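Washing Up at Prirkitia

Mar 28, 2018

We've been at the new place just long enough to dirty every dish we own, so I'm starting the kitchen page with the sink corner. Constanza wanted the garden first, but it's still mud out there — sorry, Constanza! More rooms in September, once the painting's done.

The dish rack

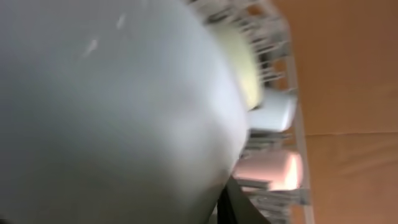
I dithered for weeks over a rack before getting this white wire one, and I love how close together the prongs are. Small stuff doesn't slide around the way it did in my old one. Cups can go in sideways, like the white one, and further down there's my favorite, the pink one (it gets the best light, too). Bushra keeps telling me to stand them upside down on a towel. Not happening — I need that towel for the pots!

Next up: the pantry shelves.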